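Robots and Safety Rules: Who Goes First?

Before a robot learns a job, people do the job by hand and write down the rules for it. At Kidwood, every new task has a rule sheet. Sharp tools must have a set place on the table, and a person must be able to stop the robot at any time.
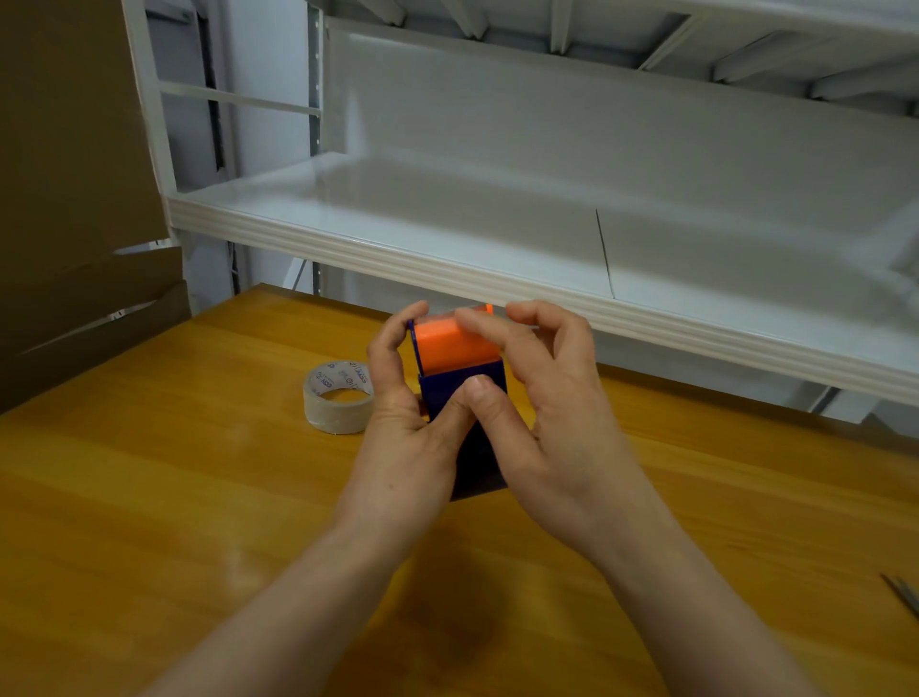
Two hands hold a blue tape dispenser with an orange roll.

Tape dispensers can have a sharp cutting edge, so the sheet tells workers where fingers may go. A robot that shares the table must follow the same sheet. It must also move slowly when a person is within reach.

Each sheet is checked every December by Nesma Hegazy. A robot may not begin work until she has signed it.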